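Archivado en: Taller y trastero › Orden › Vidrio y plástico

Embudos, tubos y otras cosas que ruedan

El cajón de los embudos es donde los embudos van a rayarse. En casa tuvimos uno durante años, con un tubo de vidrio dentro que sonaba cada vez que alguien buscaba las tijeras.

Para lavarlos, agua tibia, jabón neutro y una escobilla fina que llegue al cuello. El estropajo verde, lejos. Si el embudo ha tocado aceite de motor, ya no vuelve a la cocina, por mucho cariño que se le tenga — rotulador permanente en el borde y al taller.

Secar con trapo el interior de un tubo estrecho es un deporte de riesgo. Mejor de pie, con la boca libre, y paciencia hasta el día siguiente. 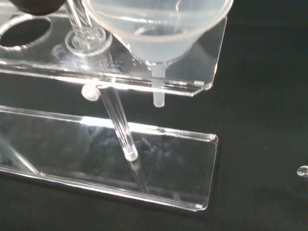 El metacrilato transparente me ha convencido como material para soportes, aunque enseñe cada huella y cada mota de polvo. Conviene que tenga dos alturas: en la de arriba se encaja el embudo, con el cuello asomando por el agujero hacia el hueco de debajo, y al lado queda sitio para un tubo de vidrio. Si le sobra un agujero grande, déjelo; algún cacharro lo reclamará. Para limpiarlo, paño de microfibra húmedo y nada de alcohol, que lo cuartea. Sobre una mesa negra luce mucho, y las pelusas también.

Relacionados:
Quitar etiquetas sin perder la fe
El bote de tornillos Lemaire, revisado
19 usos para un corcho (sirven 2)

Contacto · © 2022 Taller Denport · Volver arriba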